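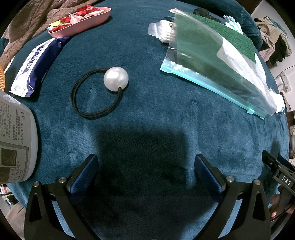

Lecture notes, Week 6: From finger images to gripper width
Shazia Dogar
January

Last week we treated the gripper as one number, the opening width w. Today we ask where this number comes from when the tool is held in the hand and there is no motor encoder to read. In the Datbridge pipeline, which we use in the lab, the width is computed from the wrist camera alone.

1. Detecting the fingers

The fingers always appear near the bottom of the picture, and they move along nearly the same path. So we do not search the whole image. We cut out a fixed strip, find the two pads by colour and edges, and take the distance in pixels between their inner faces. A small table from calibration changes pixels to millimetres.

The lens is wide, so the table is not a straight line. Students often fit a line through the two end points (fully open, fully closed) and then wonder why the middle is wrong. Please use all 13 calibration positions. The Holst script will refuse a file with fewer.

2. When is something held?

Width alone does not tell us this. If w stops changing before it reaches the closed value, there may be an object between the pads, but the person may also have simply stopped pressing. We therefore combine three signals:

w is above the closed value by more than the noise
the speed of w is close to zero
the image region between the pads stays nearly the same while the background moves

The third signal is the strongest one, but it needs camera motion. When the tool stands still it says nothing, and the label should be "unknown". Do not write "held" only because it was "held" one moment earlier.

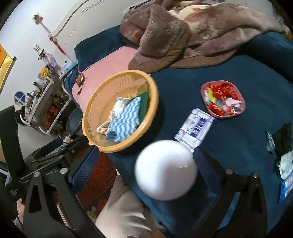

Fig. 6.2. Smooth white sphere between the two pads, with a second gripper at the left.

3. Difficult surfaces

Glossy objects give trouble to the third signal. A highlight depends on the light and on the viewing angle, so it can slide over the surface even when the object is fixed to the fingers. A tracker which follows corners will then follow the highlight, and reports motion that does not exist. Plain surfaces have the opposite problem — there are too few corners to follow at all. For both cases we track the outline and give the inside a low weight.

A second tool in view is another source of error. Its pads have a similar colour, and a detector that works on the whole image can choose the wrong pair. The fixed strip helps, but it is not enough when the tools come close to each other. Check also that the two pads found are a possible pair: one left, one right, at similar height.

4. Smoothing

We use a median over five samples, then a low-pass filter. Do the median first. In the other order one bad detection is spread over its neighbours and you cannot remove it any more.

Exercise for Tuesday

Take the Bornwood recording, first 100 samples. Plot w before and after smoothing, and mark where your rule says "held", "free" and "unknown". Look carefully at sample 62 and explain in a few sentences what your detector does there. Hand in the plot and the code together.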